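Home Shop Workshop Furniture Benches & Tables Delivery About Us Contact

The Parik Slatted Workbench

We have been selling workbenches for long enough to have opinions about them, and the Parik is the one we keep coming back to. It's a standing-height bench with a slatted aluminum top on a steel frame, and it was drawn up by Wondimu Teshome in the back half of our old building on Robichaud Street, mostly because he was tired of sweeping crumbs of solder and lost screws off a flat board. The first one was meant for his own use. Then the folks across the hall wanted one, and then their customers did, and you can probably guess the rest!

If you fix things for a living, or you're the person in the family who gets handed everything with a plug on it, we think you'll like this bench a lot. It also suits model makers, bike people, school shops, and anyone who wants a clean, solid surface that doesn't mind being knocked about.

The top

The top is made from long aluminum slats set side by side, with a narrow channel running between each pair. You can slide a bolt head into any channel from the end of the bench and fasten a clamp, a stop, a lamp arm or a small vise wherever you happen to need it. No drilling, no measuring twice, and when the job changes you loosen the knob and move the thing along.

The metal is left in its natural silver color. We did try a painted version for a while (a nice dark green, and some of us still miss it) but the paint wore through at the front edge where forearms and toolboxes go, and a bare top ages much more gracefully. It will pick up scratches. Mine has plenty, and I've grown rather fond of them.

Big, awkward items are where the size of the top really pays off. You can lay a full desktop tower on its side with the panel off and get at the motherboard from above, and the case has a good flat surface under it the whole time.

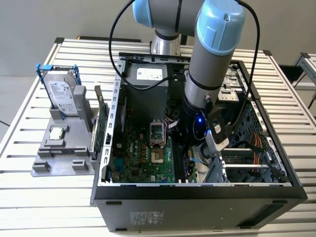 Frame and legs

The frame is square steel tube, welded at the corners and powder coated in gray. Each leg ends in a threaded foot with a rubber pad, so you can level the bench on a floor that isn't quite true, and we have yet to meet a garage floor that is. Turn the foot by hand to get close, then use the little wrench from the parts bag for the last bit. Once it's level, tighten the lock nut up against the leg and it'll stay put.

There's a crossbar low down at the back for stiffness. It's set far enough in that you can pull a stool up and stretch your legs, which matters more than you'd think at the end of a long afternoon. If you want a shelf down there, the Clurnov lower shelf drops onto the crossbar and a pair of side brackets, and it holds a good deal more than it looks like it should.

Size and weight

Width: 60 inches
Top: slatted aluminum, natural finish
Frame: welded steel, powder coated gray
Rated load, spread evenly: 1,323 pounds
Shipping: 2 cartons, one for the top and one for the frame
Feet: adjustable, with rubber pads

The rated load is for weight spread across the top. If you're planning to stand one very heavy item on a small footprint, such as an engine or a cast iron press, please write to us first and we'll talk it through. Lesego Mabuza looks after those questions and she'd much sooner hear from you before you order than after.

Putting it together

You'll want a second person for the top, and a clear patch of floor to work on. Lay the top face down on a blanket or the flattened carton, set the frame over it, and start every bolt by hand before you tighten any of them. Then go around a second time with the wrench. Turn the bench over together, walk it to its spot, and level the feet. Most people are finished in under an hour, with time left over for coffee.

Please keep the parts bag! The spare channel nuts are in there, along with the foot wrench, and both are easy to lose in the excitement of having somewhere new to put things.

Looking after it

A damp cloth and a drop of dish soap will take care of nearly everything. For the channels, use a stiff paintbrush and work toward one end, with a dustpan waiting underneath. Keep oven cleaner and anything with lye in it well away from the aluminum, as it will leave cloudy marks that don't come out.

If you work on electronics, add a grounded mat. Bare metal is no place for a live board, and the Hinus bench mat is cut to fit one half of the top with a snap at the corner for your wrist strap. It rolls up when you don't need it.

Extras that fit the Parik

Hinus bench mat, half width
Clurnov lower shelf, with side brackets
Channel clamps, sold in pairs
Lamp post with cable clips
Locking casters, set of four (these replace the feet)

Ordering and delivery

Benches are built in small batches, and we'll send you a delivery window once yours is on the list. The driver brings both cartons to your door or garage. If you have stairs, mention it in the order notes so we can send two people. Schools and repair shops ordering several at once should get in touch for a combined delivery, which usually works out cheaper for everyone.

If a slat arrives bent or a bolt is missing, send Lesego a note with your order number and she'll get a replacement on its way to you.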